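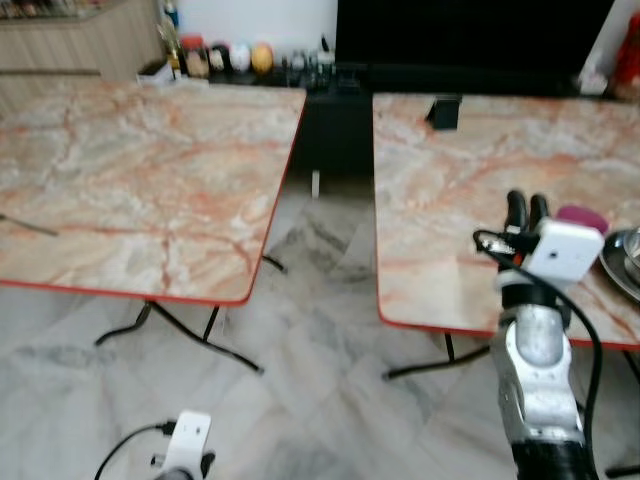 Slide 1. Right arm over the second table, cable looped out from the wrist.

Speaker notes, Stenura home robotics meet-up, 07/02/2026

Hello, and thank you for having us! Leave slide 1 up for the first few minutes. Ask people to look at the wrist and the black cable before you say a word about the fault. Some of them will spot it and it's lovely when they do.

Set-up, quickly. We run the Flutlow arms, two of them on one base, with a sensor module on each wrist. The job is table work: reach over, pick something up, put it down somewhere else. Folding tables, a normal room, hard shiny floor. I love this job because it looks so dull and it is so hard.

Now the fault. Over 600 runs we had 329 clean ones before the first odd stop. Pause here. The right gripper would be just above the table, about to close, and the wrist picture would freeze. The arm didn't know! It carried on with the last picture it had, and pushed down into the tabletop until the force limit tripped.

(Someone always asks if anything broke. One cup, dented. The table was fine.)

What we blamed first: the software, of course. We spent two weeks on it. We rolled back the Voicu driver, changed the timing, swapped the computer. Every change seemed to help for a day, and that should have told us something.

Then the cable. When the wrist turns past a certain point the loop gets pulled tight at the plug, and the plug lifts by a hair. Turn back and it seats itself again. By the time anyone walks over to look, it's perfect. What a sneaky little fault! Do the hand thing here: hold up the spare cable, twist, let them see it pull.

Next slide, the log. Point at the flat part of the line. The picture count stops and the arm speed doesn't. That gap is the real safety problem, more than the plug. A loose plug is a nuisance. An arm that keeps moving on an old picture, in a room with people in it, is something else.

What we changed:
Clip on the forearm so the loop can't pull on the plug.
Arm halts if the wrist picture is too old.
Wrist turn limited near the table.
Plug check added to the morning list, both arms.

Be fair about the left arm. We never saw the fault there, but it does far less turning, so don't let anyone go home thinking it's immune.

Dolevberg slide: skip if short of time. It's the longer cable test and the results aren't in until April.

Questions. If it goes quiet, ask who else has lost a fortnight to a plug. Pass the spare cable round and get it back!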